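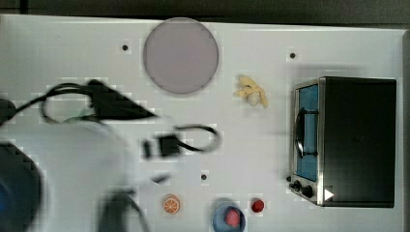
I've been selling the Saltow play kitchen set for two years now, and it's still my favorite! It comes with pretend food, dishes and a little toaster oven. Kids go straight for the oven, I think for the bright blue behind the door (and the two black knobs).
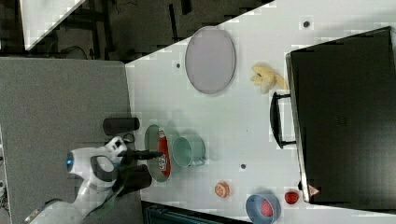

Shipping is free on orders over $17, and Dayana Llanos packs every box herself. Item no. 212, ages 2 and up.

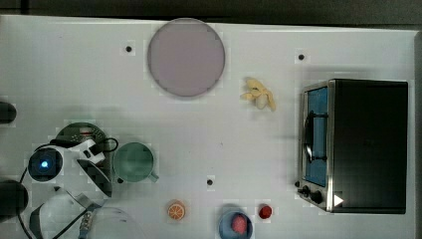

*Saltow set: plate, bananas, orange slice, green mug and toaster oven*

Questions? Just write to me!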